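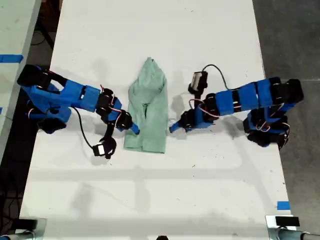
A folded mint-green cloth on a white tabletop.

CLALTON, July. Lama, a maker of household textiles, will move its full line of cleaning cloths to a flat-folded, paper-banded pack. The change covers 31 items and replaces the plastic sleeve used until now.

Packing will be done at the Gostitz plant, where a second banding line has been installed. The line is rated at 3000 packs per shift. Each shipping carton holds 600 cloths, and pallet dimensions are unchanged.

"Retailers can keep their present shelf spacing," said Mehrangiz Talebi, head of packaging at Lama. "Item numbers and bar codes carry over."

Stock in the old sleeve will be sold until it runs out. Wholesale orders are handled by Rivadeneira.

Press contact: Lorraine Katene, Lama, Clalton office, weekdays from 9 a.m.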